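We use cookies to keep this site working. Accept | Manage settings

Print this page | E-mail to a friend

Laundry assistant, part-time, Hafstein

Hafstein is looking for someone to help in the laundry room 4 mornings a week, starting in May. The work is sorting, washing, drying, folding and taking finished items back to residents' rooms. Towels and clothing are kept apart, and reds go in a wash of their own.

You will be on your feet for most of the shift and carrying baskets between floors. Experience is useful but we will train you. You need to be able to read care labels and write a clear note when something needs mending.

Shifts run from 7.30 to 11.30. Uniform and breakfast are provided.

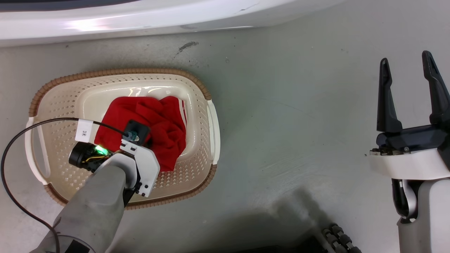 Dagný Damgaard says the folding takes longer than people expect, and that new starters should ask for the list of room numbers on their first morning.

To apply, send a short letter and one reference to Frida Ingvarsson at the Hafstein office. Interviews will be held on a Tuesday.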